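What "handling stolen goods" means, and what the prosecution has to prove

Réka Lakatos on the law of receiving
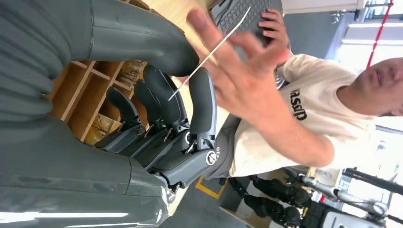
The offence in outline

Réka Lakatos has taught criminal law in Nasthorpe for 12 years and trains newly qualified solicitors on property offences. She says the name of the offence misleads people.

"Clients hear 'handling' and think of touching. You can commit it without laying a finger on the goods. Arranging a sale for the thief will do."

The Theft Act 1968 covers receiving goods, and also helping to keep, remove, sell or dispose of them for another person's benefit. The goods must already be stolen when the handling takes place.

Knowledge or belief

Most contested cases turn on the defendant's state of mind. "Suspicion is short of what the section asks for," Lakatos says. "The prosecution must show that the person knew or believed the goods were stolen. A low price is evidence of that, and the jury will weigh it with everything else."

She uses a training problem set in a town called Tasholm, in which a buyer pays cash for 2 bicycles behind a shop. Trainees are asked to list the facts that bear on belief before they look at dishonesty, which is a separate element.

"They tend to run the 2 together. I mark them down for it."

Goods that have been recovered

Goods stop being stolen once they are restored to the owner or to other lawful possession or custody. Lakatos says the point is often missed where police have found property and left it in place to see who collects it. Whether an officer has taken possession depends on what he or she intended at the time.

The course runs again in February. Places are limited to 18.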